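4.2 Changes in the packers' work

The arm at Jonham was brought in to take over one dull job: moving supplies in and out of the baskets that travel between the stockroom and the packing benches. We expected the packers to talk mostly about speed. What they wanted to talk about was walking. Before the change, a packer who ran out of tape left the bench, crossed the floor and often came back with the wrong width. Over the study period we logged 435 basket requests, and the 13 packers we interviewed all brought up the missing trips before we asked.

The wrist camera turned out to matter to people as well as to the arm. A monitor beside each bench shows its view of the basket (Figure 2), and packers soon began glancing at it the way a driver glances at a mirror. Paweena Sukprasert, who has run the second bench at Jonham for years, told us she can now plan a whole batch around what she sees there.
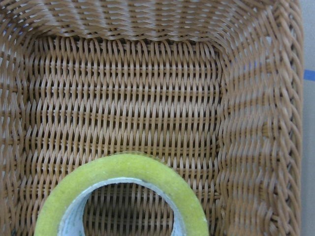

Figure 2. Wrist camera view into a woven basket, with a roll of tape on its floor.

We were delighted by how quickly the packers made this their own. By June they had worked out a set of short names for common requests and asked us to load them into Kovex, the scheduling program. They also rewrote our rule for stopping the arm. Our version sent every failed grasp to a supervisor; theirs lets the nearest packer step in, fix the problem and restart – a change that cut waiting at the benches and gave people a real say in the pace of the day.

Some losses came with it. Two packers missed the chats that used to happen in the stockroom, and Mekdes Hailu, the shift lead, moved the afternoon break so that both benches could take it together. We think this kind of repair deserves as much study as grasping does, and we return to it in Section 5 with the interviews from the Sadska site.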